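Right, jam thread, as promised to the three of you who asked. Put the kettle on, it may ramble a bit.

My gran made hers every June and never weighed a thing, which is lovely until you want the recipe.

Ailsa Matheson from down the road finally sat with me and we worked it out: equal fruit and sugar, juice of a lemon, and patience (mine ran out twice).

Covers matter more than you'd think! Red check for me, always, with something yellow round the neck. 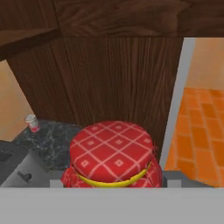
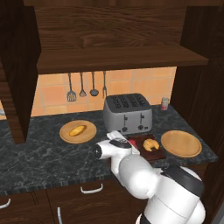

Do let the jam sit ten minutes before you pot it, or all the fruit floats up to the top. Gran stirred hers once and went off to feed the hens.

We've raised 145 pounds for the Stuvstead hall roof so far, bless you all. Fraser Carnegie has had four jars and says he's stocking up for winter.

Gooseberry next, if the birds leave me any.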